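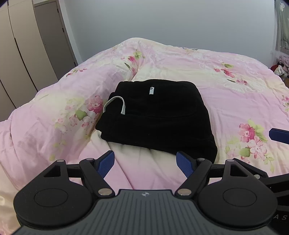
Märta Backlund asked in September whether drawstrings should be tucked in before a folded garment is scored, and whether a cord lying outside the bundle counts as a fault. It does not. The cord is ignored when the outline is drawn, and the fold is graded on the cloth alone.

Kornthorpe Folded Laundry Set
README, version 8

Contents
The set holds 782 folding records of household clothing on beds. Each record has a garment type, a color, a fold grade and a note on the surface. Labels are in labels.csv, one row per record.

Garment types
Sweatpants, fleece, T-shirts, towels, pillowcases. Where the type cannot be settled from the folded bundle, use "soft, unspecified". Do not guess from a tag or logo.

Surface
Bedding is left as found. Rumpled duvets are kept – a ridge behind the garment is recorded as "uneven" and does not lower the grade. Patterned covers are marked P, plain covers N.

Fold grade
0 not folded
1 folded, edges open
2 compact, edges sag or drift
3 compact, edges square

Known problems
More than 50 rows from the Tapley batch have color entered as "dark" only. Black and navy were merged there and have not been separated. Row order changed between versions 7 and 8, so join on record_id.

Splits
train 400, the remainder held out. Pesia rows are held out only.

Corrections
Send the record_id, the old value and the new value.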